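Household notes, December 2021

# The small kitchen table: keeping the food apart from the washing up

Our kitchen in Lirdale has one table and almost no counter. On this table we cut vegetables, we eat, we put down the shopping, and the things from the sink also arrive there sooner or later. For a long time I had forks lying next to the peaches and a wet brush on top of the bread paper. In August I started to do it in a different way, and several people have asked me to write it down. I write it for a light wooden table, but most of it is good for any table.

## Give the washed things a tray

Take one tray for everything that comes from the sink: forks, spoons, the dish brush, a sponge. I prefer plastic for this. Metal trays make a terrible noise when a fork falls in them, and wooden ones become gray in the corners after some months.

The sides should go up a little. A flat board lets the water run straight onto the table, and then you have gained nothing. A square tray is easier to put near a corner than a long one, and you can turn it any way you like.

Choose a color that you don't use for food bowls. In our home green means "from the sink" and everybody understood it in one evening, also my nephew, who does not understand many things about kitchens.

Some small rules for the tray:

- Lay the forks flat. If they stand on the sloped side they slide down and scratch the bottom.
- Put the brush so that the bristles don't touch the part of the fork that goes in the mouth.
- Knives for cutting don't go in the tray. They are dried at once and go back to the drawer.
- Tip out the water every evening and wipe the tray dry.

I also wash the tray itself with hot water and soap, when I do the towels. The corners are the place where it becomes slippery first.

## The dish brush

A brush with white bristles shows you very clearly when it is time to clean it. Mine was first brown from coffee and then a little orange from tomato sauce. I soak it for 20 minutes in warm water with a spoon of washing soda, then I rinse it and hit it against the inside of the sink -- not too hard, the handle can break at the neck. I have broken two in this way.

After this it should dry with the bristles down or to the side. If you let it stand with the bristles up, the water runs into the head and stays there, and in the end it smells. When the bristles are bent outward like an old broom, the brush can still clean shoes or flower pots for a year.

## Fruit and vegetables on the other side

The food has the left half of the table and the tray has the right half. It could be the opposite, it depends on where is your sink. What matters is that you don't carry dripping things over the fruit.

Round fruit wants a bowl. Peaches and oranges roll, and a peach which has fallen is brown the next morning. I use a bowl for each kind if I have enough bowls, and I never fill them higher than the rim. Long vegetables like peppers and cucumbers can lie directly on the wood if they are dry. They don't roll so much, and in a bowl they stick out and somebody catches them with the sleeve.

Don't put onions with the fruit. Also bananas should be alone, they make everything else ripe too quickly.

Mareike Oltmanns, my neighbor, puts a folded cotton cloth in the bottom of the peach bowl. I have tried it and the fruit had fewer soft places. You must change the cloth often, otherwise the juice goes into it and the small flies come.

## A cup for beans

When I cook dry beans I first sort them, and for this I want them in something low and wide that I can hold in one hand. A simple white cup is very good. Against the white you see a stone or a broken bean immediately. With dark beans it is even easier. With white beans take a dark cup, of course.

The cup should not be too full. Leave a finger of space, or you will find beans under the stove until spring. Nuts can be kept in the same way for one or two days, but for longer they need a jar with a lid.

## Wrappers

Wrappers are my weak point. I open a packet, I crumple the paper, and I put it in the nearest bowl. After some years of fighting with this habit I gave up and made one bowl the official bowl for it. It is emptied before we eat. I find it more practical than walking to the bin with each paper, and the table stays cleaner than before.

The only condition: no food goes in this bowl while there is paper in it. And when the paper comes from meat or fish it must go to the bin directly.

## The wood itself

A table from planks has seams, and flour and crumbs like them very much. I clean them with an old toothbrush, dry, always along the seam. If you use water first, you get a paste, and then you need a wooden toothpick and a lot of patience.

For the surface I take a cloth that is well wrung out, with one drop of dish soap, and directly after it a dry cloth. Pale wood shows every ring from a wet cup. Fresh rings often go away when you rub them with a little oil and fine salt. Old rings I sand lightly, in the direction of the grain, and oil again. Bořivoj Hájek, who repaired the leg of our table, told me to let the oil rest overnight and to wipe away what the wood did not drink. He was right, the first time I did not wait and our newspapers stuck to it for a week.

Lift the tray when you wipe, don't push the cloth around it. Under the tray the wood stays damp for the longest time, and if it has dark spots there you are too late with the wiping. I now move the tray by a hand's width every few days so the wood can dry.
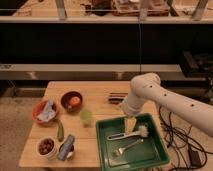
For those who have children in the house, one more thing about the front edge. Everything that stands there will be pushed down one day, so cups with small things in them should move a bit to the middle before dinner. I forget it also -- last week it was the lentils, and we have still lentils in the hallway. Sweep them with a damp broom, and look inside the shoes.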